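Visita al piso piloto de Geltthorpe: doblado de ropa en dormitorio

Viernes, 19 de junio de 2020

La visita empezó por la planta baja, con la zona de lavado, y siguió en el dormitorio de la primera planta. De la lavandería hay poco que anotar: carga frontal, secado a temperatura media y salida de la ropa en lotes de 18 piezas, que se suben sin clasificar. El interés técnico estaba arriba, en la cama, que en Geltthorpe se usa como superficie de doblado en lugar de mesa.

El argumento de Gerrit Visser, responsable del recorrido, es de superficie útil. Una mesa auxiliar de 91 cm obliga a doblar las camisetas en dos tiempos; la cama admite la prenda extendida por completo y deja sitio para el montón terminado. La desventaja es conocida: la base cede, y cualquier presión vertical se convierte en una arruga. Por eso el método que enseñan allí trabaja con pinzamientos cortos en el borde y evita alisar con la palma.

La secuencia para algodón fino consta de cuatro pasos: extender, llevar los laterales al centro, doblar en tercios y comprobar las esquinas. El último es el que más se descuida. Un paquete con una esquina escuadrada y la contraria floja se abre al apilarlo, sobre todo si queda en la base del montón.
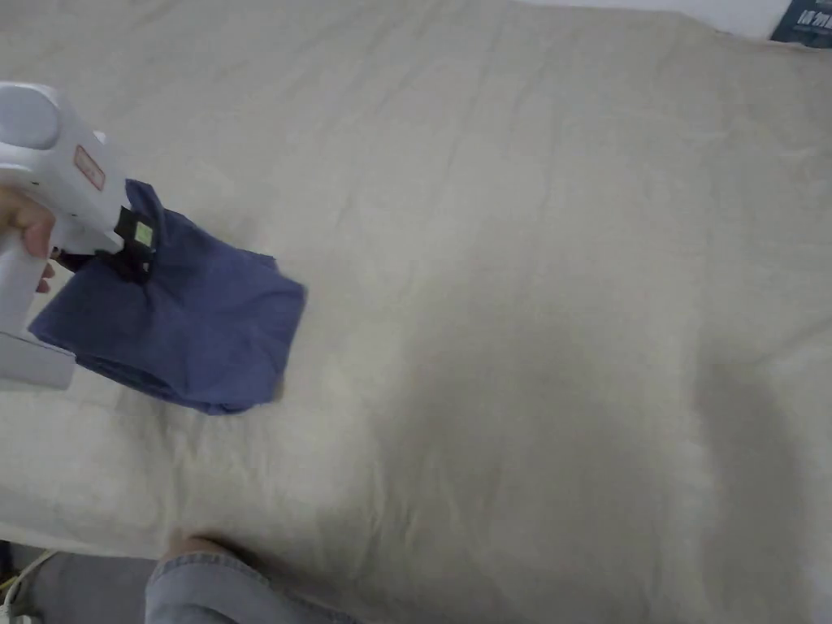
Paquete de tela azul sobre sábana beige, pinzado por el borde superior.

Las arrugas que parten del punto de agarre son el defecto típico de esta fase. Según Visser, se corrigen soltando la prenda y tirando después de los dos extremos del borde, nunca del centro. En los partes internos, que siguen una plantilla de Gimance, el fallo figura como «pliegue radial». De las 363 piezas registradas en abril, 59 llevaban esa anotación. No se nos facilitó el desglose por tejido, dato que habría sido útil.

Pasamos después a la influencia de la ropa de cama. Sobre una sábana tensa el borde de la prenda se localiza bien y el doblez sale recto. Sobre un edredón mullido, el relleno empuja desde abajo y los paños de cierto grosor tienden a quedar en cresta.

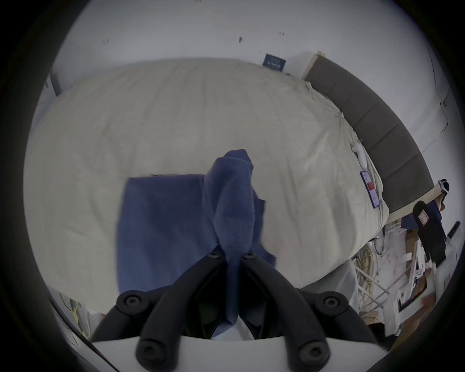 El cabecero tapizado, de paneles verticales, sirve de referencia para alinear: se coloca el primer doblez paralelo a él y los siguientes salen a escuadra. Es un recurso sencillo y bastante fiable. Pregunté si habían probado con un tablero rígido bajo la sábana; lo hicieron con uno de Quispe y lo retiraron porque resbalaba — al parecer, el problema era el reverso, demasiado liso.

Quedó sin ver el armario de almacenaje con separadores Clusolex, cerrado por montaje. La hoja de método se entrega a la salida, en una sola cara y sin ilustraciones.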